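Neues aus dem Nähcafé: Der November gehört dem Flicken
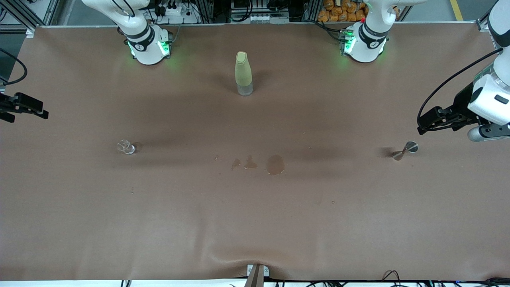 Liebe Freundinnen und Freunde von Nadel und Faden,

kaum sind die Abende wieder lang, kommen sie aus den Schränken: der Pullover mit dem durchgescheuerten Ellenbogen, die Lieblingshose vom letzten Herbst, die Wolldecke, die der Hund auf seine Weise liebgewonnen hat. Bei mir zu Hause ist es ein ganzer Korb voll, und ich gebe zu, dass manches darin schon den zweiten Winter wartet. Deshalb freue ich mich sehr, dass wir den November wieder ganz dem Stopfen und Flicken widmen!

Kamrul Talukder zeigt an zwei Abenden, wie man ein Loch in Maschenware so schließt, dass es hinterher nicht spannt. Er hat das Stopfen von seiner Großmutter gelernt und schwört auf den alten Stopfpilz, obwohl ein glatter runder Stein oder notfalls eine Orange es auch tut (die Orange bitte danach selbst essen). Wer lieber sichtbar flickt, darf sich aus der Restekiste von Wollo bedienen, in der dieses Mal viel Senfgelb und ein wunderschönes Taubenblau liegen.

Los geht es jeweils um 18 Uhr im Hinterzimmer bei Biswas, Tee steht bereit. Der Kostenbeitrag liegt bei 9 Euro, Nadeln und Stopfgarn sind darin enthalten. Bringt bitte nur gewaschene Stücke mit und am besten ein einziges zum Anfangen, denn erfahrungsgemäß dauert ein ordentlicher Ellenbogen länger, als man denkt, besonders wenn nebenher so viel erzählt wird wie bei uns.

Noch ein kleiner Rat für alle, die schon daheim loslegen möchten: Zieht den Faden nie ganz straff und lasst an den Wendestellen winzige Schlaufen stehen. Wolle läuft beim Waschen gern noch etwas ein, und dann ist man um jeden Millimeter froh. Bei reiner Wolle nehme ich etwas dünneres Garn als das Original und stopfe lieber dichter.

Anmelden könnt ihr euch wie immer mit einer kurzen Antwort auf diesen Rundbrief oder beim nächsten Besuch im Laden.

Herzliche Grüße und bis bald am großen Tisch
Euer Nähcafé Heletti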